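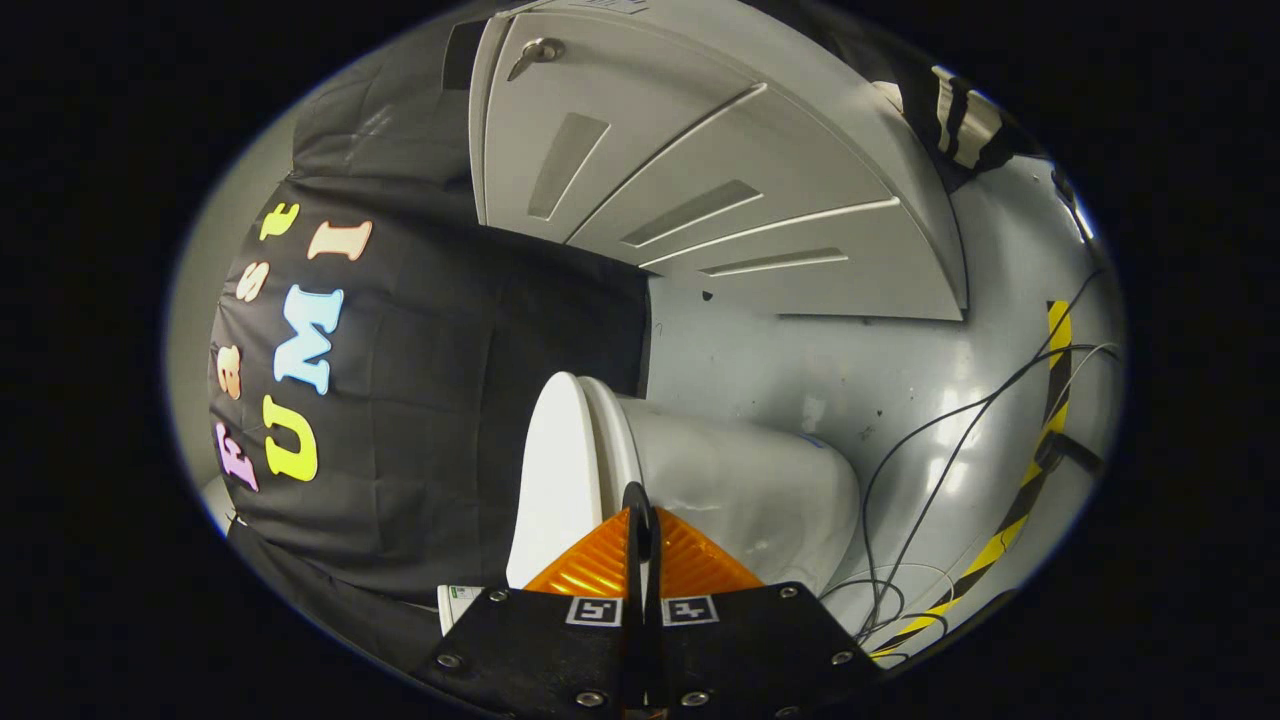 ## 3.2 Materials and sewing procedure

**Figure 2.** Large colored letters on a black fabric sheet.

The study compared two ways of fixing soft letters on dark cloth for home and classroom banners. We prepared 70 test pieces from the same roll of black cotton, bought from Vanhove in one delivery. Each piece was washed once and ironed before the letters were placed. We did not use starch, as earlier tests had shown that it changes how the adhesive holds.

For the first group, the letters were sewn by hand with Joka polyester thread, using a short running stitch 3 mm from the border of the letter. For the second group, we applied Humorus textile glue in a thin line and pressed the letter under a flat weight for 13 hours. The room was kept at normal indoor temperature in both cases.

One difficulty is that cloth of this kind is seldom kept flat. When a banner hangs in loose folds, the letters must bend together with it (Figure 2), and the stress is then concentrated at the corners and at narrow strokes. For this reason we tested the pieces while hanging, and we folded every piece 102 times along a line which crossed at least one letter. After every 10 folds, the borders were examined with a hand lens, and any lifting longer than 2 mm was recorded as a failure.

Letters with inner corners, such as "F" and "M", were treated as a separate class from letters with mainly curved borders, such as "a" and "s". The color of the letter was not used as a variable. The folding protocol follows the one used in our earlier Hudadard trials, with the only change that the pieces were turned over after the first half of the folds. Pieces with a sewing fault that was visible before folding were replaced by new ones from the same roll.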